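Skeststead Repair and Make Club – minutes of the Thursday meeting, back room, half past seven

I took the minutes again, so if anything is wrong please tell me before the next one and I'll put it right. There were 17 of us, plus two who came in late and sat on the radiator. Apologies were read out. The last minutes were agreed, apart from the bit where I had written that the bandsaw was "fine". It is not fine and I have been asked to say so.

1. Money and odds and ends

We have £941 in the account after the summer sale, with the insurance still to come out of it. The kettle has gone again. I said I'd bring my spare from home and I will, but I want it back this time. The lathe booking sheet has moved to the inside of the cupboard door – please stop writing on the old one!

2. The main item: can machines do the chores yet?

This was carried over from August when we ran out of time. For anyone who missed it, the question came from the Mistton group, who want to hold a joint evening on home robots and asked what we thought there was to talk about. I had said I'd read up on it, and I did, more or less, over three wet evenings.

I started with what I think most of us believe, that the washing-up is as good as solved since we all own a dishwasher. But a dishwasher only does the middle. Somebody still has to clear the table, scrape, load, unload and put it all away in the cupboard where the big plates live. Those are the jobs we'd hand over tomorrow, and they're the ones machines still find hard. One of our members pointed out that her robot vacuum is the same. It does the floor very nicely once she has picked up the socks, the charger and the cat's dish, so she now tidies for the vacuum. Lots of nodding at this.

We then got on to clearing a table, and spent longer on it than I'd planned. I picked the plainest version I could think of, a drinking glass and a pen.
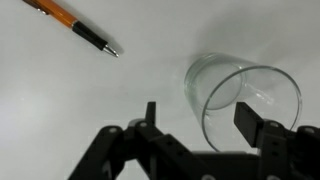
A glass and a pen on white, and the same sort of job with more of the arm in view:
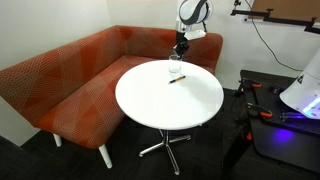
My feeling was that a glass is about as mean a thing as you could give a machine. You can see straight through it, it's slippery if it's been used, and a grip that suits a tin of beans could finish it off. A pen is no trouble to see but it's thin and it rolls. We pick up both without thinking while talking to somebody else. The retired machinist among us (he asked for this to be noted) said that in his shop the picking up was never the clever part. The clever part was the jig that made sure every piece arrived the same way round. Take away the jig and you're in a kitchen, where nothing arrives the same way round twice.

That got us on to shop floors. Two members work at the Rallow warehouse and were fairly blunt. The conveyors and the pallet wrapper are brilliant and nobody would go back. Mixed bins are another matter. They had a trial of a picking arm on the returns bench, and on the shift they kept a tally it was left with 157 items and passed 34 of them back to a person, mostly shiny bags and anything floppy. Some of us thought that was poor and some thought it was very good going. I was in the second lot, I must say, as I'd have guessed far worse. They also said the arm was slow, but it didn't mind being slow at three in the morning, and there's something in that.

There was a bit of a disagreement about whether a home machine needs to be quick at all. If it takes an hour to clear the table while we're out, who cares? Against that, it was said that you'd have to trust it alone with the glasses, and that none of us would leave a new puppy in there either. I also asked what people would pay and got no sensible answers.

Where we ended up, as near as I could write it down: floors, yes, if you tidy first. Lawns, yes, if they're flat. Folding washing, we weren't convinced. Clearing and putting away, coming along, and we'd all like to see one do it in a kitchen that belongs to a family with children.

3. What we're doing about it

I'll write back to Mistton and say yes to the joint evening. We'd like everyone to bring one household job they think a machine could do now and one they think it couldn't, with the actual object if it'll fit in the car. The Rallow pair will ask if they can talk about the trial. The Wieczorek hall was suggested as it has proper heating, and I'm to find out what they charge.

4. Any other business

The soldering iron with the green handle is still missing. Somebody has left a very nice flask here. The bandsaw will be looked at on Saturday morning, and could whoever has the guard please bring it.

We finished at twenty to ten. Next meeting as usual, and bring a cushion if you're likely to be late.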